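Section 4. Placing the Microwave and Joining the Tops

Read this section before you lift anything. The Busto counter set is two tops and one seam, and most of the mail we get is about the seam.

4.1 Choosing the spot

1. Put the microwave at the back of the counter, door facing forward. Facing it sideways to hide the door has been tried. The door then opens into the wall, and the soup stays where it is.

2. Leave the front of the counter clear for plates. A plate coming out of a microwave needs somewhere to go right away, and your other hand is never as ready as you think.

3. Check the microwave's own manual for the air gap it wants at the back, sides and top. If you no longer have that manual, look in the drawer with the dead batteries.

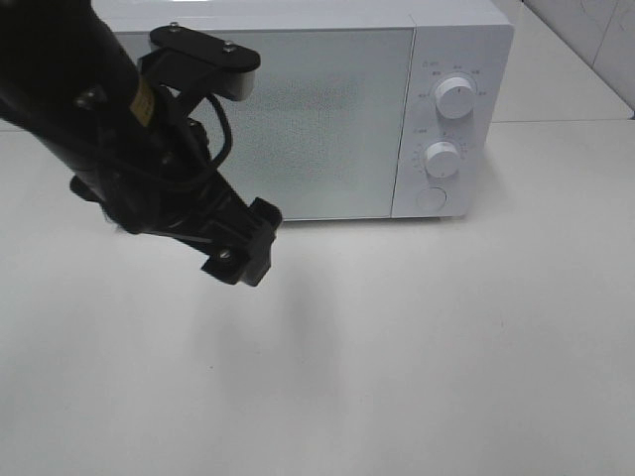

4. Plug the microwave straight into the wall outlet. Do not use the extension cord that came with your Christmas lights.

CAUTION: Do not slide a microwave across the counter on its feet. Lift it. The Povgate finish will forgive a dropped spoon, but it remembers every drag mark and will show them to visitors.

4.2 Joining the two tops

You will need the 15 mm spacer, the joining strip (part 516) and the small wrench from bag 22. If bag 22 is empty, check the carpet.

1. Stand the near top on its legs and level it. Do this before the far top arrives, when you still have room to be annoyed.

2. Bring the far top up until the two edges touch along their whole length. The corners are rounded, so judge the fit along the straight part of the edge. Squinting at the corners will only upset you.

3. Fit the joining strip from underneath and tighten each screw a half turn at a time.

4. Run a fingernail across the joint. You should feel a slight dip and no step. A step means one top is higher than the other, whatever your level said.

NOTE: A thin dark line between the tops is normal. White surfaces show it more than the Eide gray does, and no amount of tightening will make it go away. 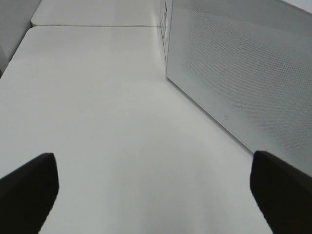

Resist the urge to fill the line with caulk. Caulk goes on white, turns the color of weak tea by March, and has to be picked out with a toothpick if you ever want to separate the tops again.

4.3 Cleaning

Wipe with a damp cloth and a drop of dish soap, moving along the seam. Wiping across it packs crumbs into the joint, where they stay until you move house. Scouring pads void the Zultau surface warranty, as does anything sold with the word "miracle" on the label.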